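Puso (cryptocurrency)

Puso is a proof-of-stake cryptocurrency used mainly for small payments between shops and their suppliers. It runs on its own blockchain, called Trakis, and is traded against the euro and against Bitcoin on a handful of smaller exchanges. The coin is divided into 1000 smaller units, known as beads.

History

Puso grew out of a loyalty points scheme written by Margus Ozoliņš and Helju Sakalauskas. The first version kept its records in an ordinary database and could be spent only with shops that had signed up in advance. Sakalauskas later rewrote the ledger so that the shops themselves could hold copies of it, and the public network was opened the following August. 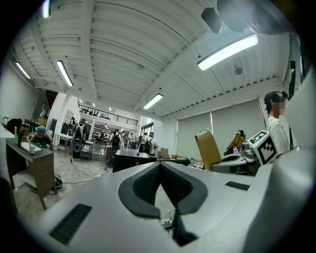
The early coins were given to shops that had held points under the old scheme, at a rate of one coin for every 30 points. No public sale was held. Points that had not been claimed when the network opened were cancelled, a decision that led to complaints from several of the smaller shops – some had kept their points on paper cards and missed the deadline.

Design

New blocks are proposed by validators, who must lock up coins for as long as they take part. A validator that signs two different blocks at the same height loses 5 per cent of its locked coins. Blocks are produced around every 30 seconds, and a payment is treated as final after two further blocks have been added.

Fees are flat and do not depend on the size of the payment. Half of each fee goes to the validator and the other half is destroyed. Wallet software is maintained separately under the name Eglītis, which also offers a read-only mode for bookkeepers.

Trading and price

Most trading takes place on the Provau exchange. Volumes are low, and the gap between buying and selling prices often widens at weekends, narrowing again on Monday morning when the shops settle their accounts. A single large order can move the price sharply.
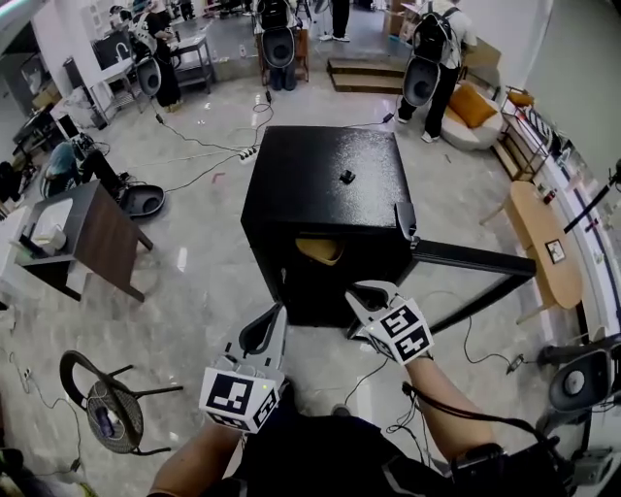

Tania Akanda has argued that the quoted price means little for this reason, and that the number of payments made each day is a better guide to the state of the network. Alistair Skinner has replied that payment counts are easily inflated by users sending coins to themselves, even with a flat fee. Both measures are now commonly given side by side.

Criticism

The main criticism concerns the spread of ownership. The shops that received the first coins also became the first validators, and later arrivals have had to buy from them to take part.

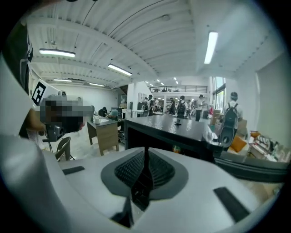 A proposal by Trinidad Cabello would have capped the coins any one validator could lock. It was put to a vote of validators and rejected, partly on the grounds that a large holder could get round the cap by splitting its coins between several addresses. A revised version, with a lower reward for larger stakes in place of a cap, has been published but not yet voted on.

See also

Proof of stake
Loyalty programme
Market liquidity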